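4.2 Table-top trials in simulation

The arm was built in a shared workshop from Magesa servos and a second-hand Skidness rail, so every change to the gripper code was first run in Simden. Each run placed household items on a round wooden table – among them a juice carton and a drinks can, both lying on their sides – and allowed nine seconds per grasp.
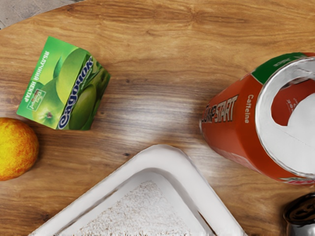 Figure 3. Rendered table-top with carton, can, fruit and white tray.

Han-gyeol Koo objected that simulated friction flatters a cheap gripper and asked for the same runs on the bench. We repeated 235 of the 351 grasps there in September.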